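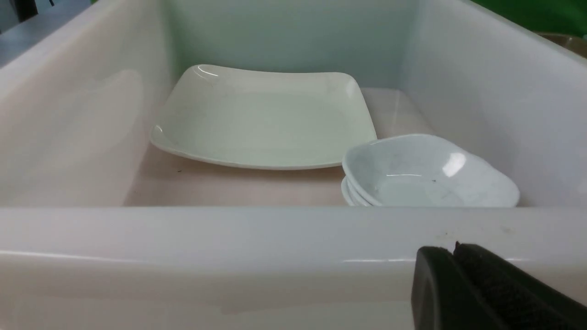 The Droltden dish library opens for its second season in August, and households in the town can again borrow tableware for family meals, block parties and school events at no charge. The library works out of the side room of the Skodero building and lends plates, bowls, spoons and chopsticks by the bin. Most of it is plain white ware that can be mixed on one table without looking odd. A square plate and a few small nested bowls can share one white bin, and an order for a small lunch often goes out that way. Larger orders are split over several bins, with plates kept together where possible.

The library had 918 pieces on its shelves when it closed for the season last year. It now has 1,327. Most of the new pieces came from Grabner, a restaurant on the east side of town that closed its dining room in the spring and gave up its plates, soup spoons and serving bowls. The rest came from residents who were moving or clearing out a cabinet. Pieces with chips on the rim were turned down, as were glasses of any kind, which the library does not lend.

The biggest change this season is in how the dishes are packed. Last year everything went out in cardboard boxes with newspaper between the layers. The boxes got soft at the bottom after a few loans, and the newsprint left gray marks that had to be scrubbed off before the next order. The library has switched to open plastic bins, which can be rinsed in the same sink as the dishes and stacked when empty.

Bins are sorted by what goes in them. Plates and bowls travel in the large white bins. Spoons and other small ceramic pieces go in a tan bin, and chopsticks go in a blue-gray one, so that they do not end up under a stack of plates. Borrowers are asked to send everything back in the same arrangement. A printed list comes with each order and should be returned with the dishes.
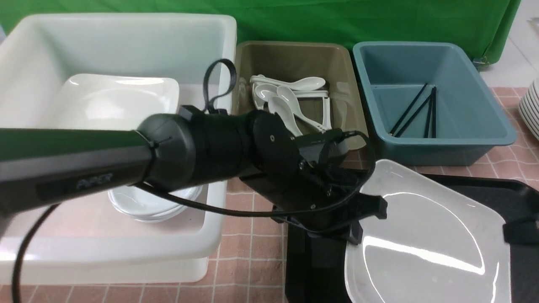 Do dishes have to be washed before they come back? They should be scraped and rinsed, and the library does the full wash after they are checked in. Anyone who has a dishwasher at home is welcome to run the plates through it, but the chopsticks should be wiped by hand and dried flat – the finish on last year's set wore off quickly in the machine.

Orders can be placed at the Skodero building or by leaving a note in the box at the side door. A note should give the date of the meal, the number of guests and a phone number. Orders for the same week are filled if the pieces are on the shelf, though the end of August was busy last season and the soup spoons ran out twice. The loan period is a week. Borrowers who need longer should call before the dishes are due.

There is no deposit. A broken plate or bowl should be reported when the order comes back, and the pieces do not have to be returned if they are in shards. The library asks borrowers to replace a broken item with something white and close in size, or to put 2 dollars in the jar. Lost bins are harder to replace, and borrowers who keep one by mistake are asked to drop it off at the side door at any time.

The room itself has been rearranged over the summer. Shelving from Stida, the hardware store next door, now runs along the long wall, and the packing table has been moved closer to the sink. Heavy stacks of dinner plates are kept at waist height. Last year they were on the floor under the window, and packing an order meant a lot of bending.

Donations are still being taken, and the library hopes to reach about 1,500 pieces before winter. Soup spoons and small bowls are needed most. Round dinner plates are in good supply and will not be accepted again until the fall. Donated dishes should be clean and carried in something the donor does not need back, although the library will return a box or basket if asked.

The side door will be open from 4 p.m. on opening day. Parking is behind the building, and borrowers picking up more than one bin can pull up to the door to load.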